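# Washing Windows with Hand-Held Grippers

*Updated 2025-02-23*

I've been trying the Flesari gripper pair on household chores since December, and windows are my favorite by a mile! You hold one gripper in each hand, do the job the way you'd normally do it, and the recording goes off to train a robot arm. The pair weighs next to nothing after the first ten minutes (your shoulders will disagree by minute 70, so take breaks).

These tips are for big fixed panes, but most of them work on any glass.

## Finish along the bottom rail

Start high and work down in overlapping passes, then save one long sideways stroke for the very bottom. Lay the blade flat just above the frame and keep the other gripper low, near the rail. Grab the squeegee by the handle and close the jaws all the way – a half-closed grip lets it twist when the rubber catches.
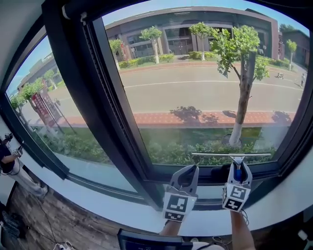 *Squeegee in the right gripper, blade flat along the bottom of the glass.*

A few things that helped me:

- Pick a squeegee with a fat handle. My skinny Troletti kept rolling in the jaws until I wrapped it with tape.
- Keep the marker tags clean. Soap spots on the black-and-white squares can spoil a take, so I keep a dry cloth in my back pocket.
- Leave slack in the cable before you reach up. A loop by the wrist is plenty.
- Go easy on the soap! One small squirt in the bucket does it.

## Reach for the top, mind the latch

The top edge of the sash is where people rush. Raise one gripper to it slowly and park the other one low, clear of the latch handle so you don't bump it. If there's a roller blind, roll it all the way up first.
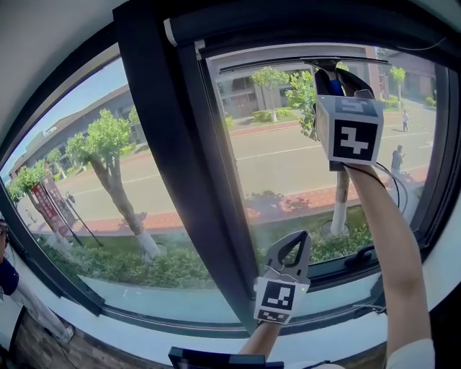

## Is the kit worth having?

For me, yes. The jaws are comfy, the Skulia app sorts clips by chore, and I had 121 of them saved before I ran into a single sync problem. I'd love a softer trigger – Quezada makes a padded sleeve for it, and I've got one on order.

Next up is the shower door, with the same squeegee and a lot less elbow room.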